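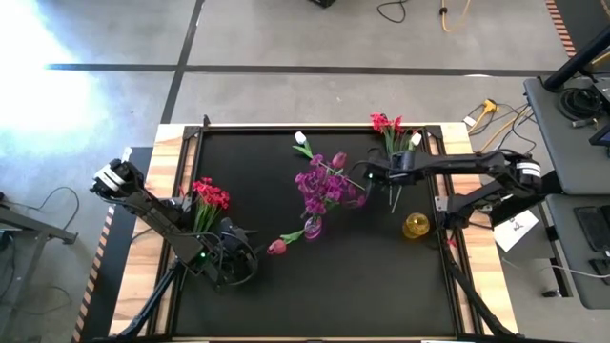
I've been going to the races with a pair of hand-me-down binoculars for most of my adult life, so when the left barrel finally fogged up for good in November I told myself I'd buy something decent. I ended up with the Urkell racing glasses, the 8 power ones, and I've now had them through enough meetings to have opinions.

First off, the picture is lovely! Bright, sharp in the middle, a bit soft at the outside if you go looking for it. I could pick up silks all the way down the back stretch, and on a gray afternoon with the field bunched on the far turn I could still tell the two sets of green colors apart (my old pair turned everything into soup). Umut Kozan swears by his 10 power Dravas, and yes, you get more horse, but my hands aren't as steady as his and by the final furlong I'm mostly watching the sky.

The focus wheel is where I start to grumble. It's stiff. Going from the paddock to the starting gate takes two full turns, and with gloves on I missed the break of one sprint completely. It has loosened up a little since then, though I still set it early and leave it alone.

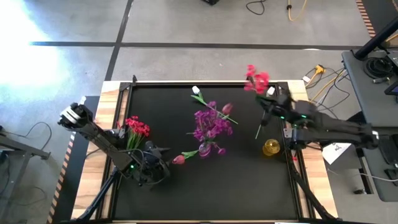

Pink tulip on the worktable, between the two arms.

Weight is 28 ounces, which felt like nothing in the store and like a brick by the sixth race. The strap that comes with them is thin and digs into your neck, so I swapped it for the wide one off my old pair. Elsie Ruawai tried them for a couple of races and handed them back rubbing her collar, but she did ask where I got them. 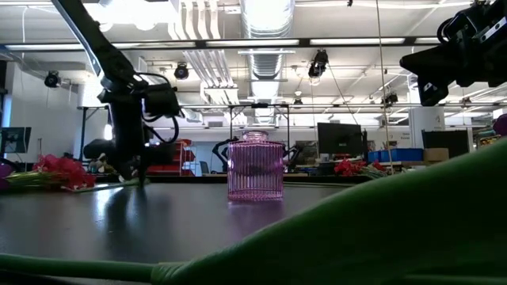

The case is good, stiff and lined, with a belt loop and a pocket that takes a folded program. The lens caps are terrible. I lost one the first day under the grandstand seats and the other one is living in my coat. Glasses wearers should know the eyecups twist down but don't really lock, so they creep back up while you're watching.

Would I buy them again? Yeah, for the view alone. I'd give them four stars, and I'd happily go higher if they fixed that wheel and threw in a proper strap.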